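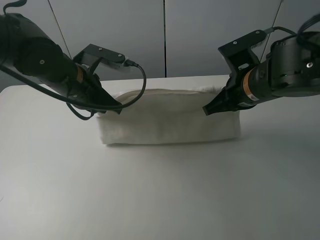

Towel Folding with Two-Arm Stations: Household Textiles Practice Sheet

Issued by Plumar Textile Care, September 18, 2024. Replaces the April edition.

This sheet sets out good practice for operators who fold hand towels and kitchen towels at a two-arm station. It applies to all Plumar sites and to partner laundries using the Løken checklist.

Before starting

Wipe the tabletop with a damp lint-free cloth and let it dry. Remove cups, pens, phones and loose clips. Check each towel for pins, torn hems and hanging threads. Towels heavier than 600 grams are folded by hand.

Operators must tie back long hair and keep sleeves fastened at the wrist. Hands stay off the table while the arms are powered. To straighten a towel, press pause first and wait for both arms to stop.

Laying out

Spread the towel flat, long side toward the operator, and smooth it from the middle outward. Small wrinkles are acceptable. A doubled corner is not, and the towel should be laid again.
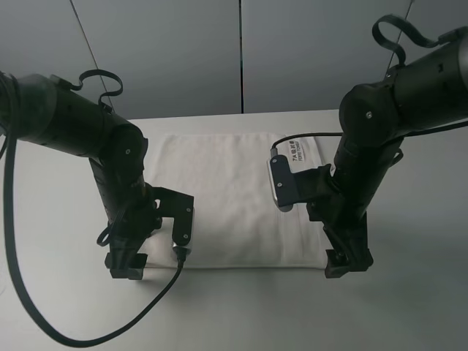 Towel spread between the two arms, printed label area at the right.

Cables should have enough slack for the full reach of the arm. Where a cable lies on the table, keep it clear of the fabric and of the fingers.

Gripping and lifting

Each gripper takes one end of the towel. Set the pull to the lowest value that keeps the fabric from slipping; terry loops snag easily and a stretched hem does not recover. Stop the cycle if either end comes loose, and do not catch the towel by hand.
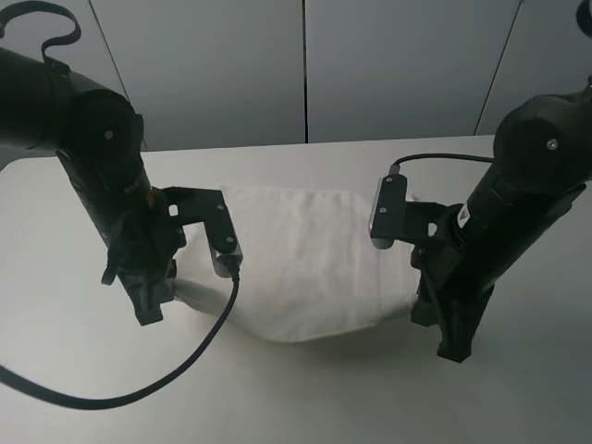
Both grippers holding the towel, left corner gathered.

Inspect the finger pads after every 400 cycles and replace them if the edges feel rough. Enter the change in the Brotitz log with the operator's initials.

Checking the fold

Return both arms to the rest position before touching the finished piece.

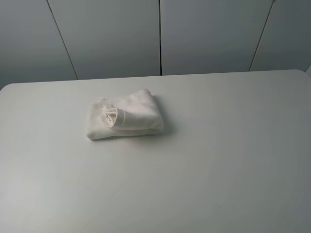

A fold passes when the bundle holds its shape and lies flat along the bottom. Soft creases are allowed under grade 2. Refold any piece with a trailing corner, and set stained pieces aside for rewashing.

Questions on this sheet go to Aparecida Meireles, Textile Standards.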